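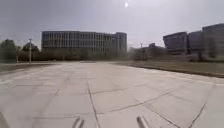

A Barber School Grows Into a Business

Girish Dixit did not set out to run a chain. He opened the first Denska barber shop in Bornham with four chairs and a secondhand register, and for two years he cut hair six days a week himself. Denska now has seven shops, a training floor and a small line of grooming products sold under the Mukeo name.

The training floor came first. Dixit kept losing applicants who could do a clean fade but had never held a straight razor, or who froze when a customer asked for something other than what was on the wall poster. He closed the back half of the second shop and put in six practice stations. The first class of trainees started in September. The course runs 30 weeks, and trainees are paid a shop wage from week nine, when they begin taking customers at a reduced price.

"I was paying to fix haircuts anyway," Dixit says. "It made more sense to pay for the teaching."

So far 198 people have finished. Most of them work somewhere other than Denska, and Dixit says he is fine with that. Several rent chairs in shops that compete with his own.

Shaving is taught by Gholamreza Moradi, who ran a shop called Tabrizi for most of his working life and sold it when his knees gave out. He teaches sitting down, on a stool with wheels. Trainees spend their first sessions on lather and hot towels and do not touch a blade until he is satisfied with both.
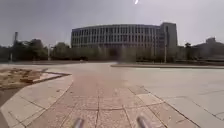 Moradi is strict about the towels. They have to be wrung twice, folded in thirds and tested on the inside of the wrist before they go near a face. He also wants the customer asked about skin trouble before the chair goes back – a question many barbers skip when the shop is busy. A trainee who forgets starts the service over.

The wet shave is now the second most requested service at Denska after the standard cut. The shops did 3,717 of them last year. Dixit had expected older men to make up most of that number, but the bookings lean toward customers in their twenties, often before a wedding or a job interview.
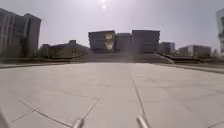 What Is on the Shelf

Mukeo has five products: a shave cream, a pre-shave oil, a balm, a matte clay and a shampoo. The cream is based on one Moradi mixed at Tabrizi, with less scent. It sold 1,163 jars in its first season, all of them over the counter. There is no online store yet, and Dixit is in no hurry to build one. Shipping glass is expensive, and the plastic jars he tested leaked at the lid.

The clay has been harder to sell. Customers liked the hold but complained that it took two washes to get out, so a new batch with less wax is being tried in the Bornham shop.

An eighth location is planned – smaller than the others, with three chairs and no product wall.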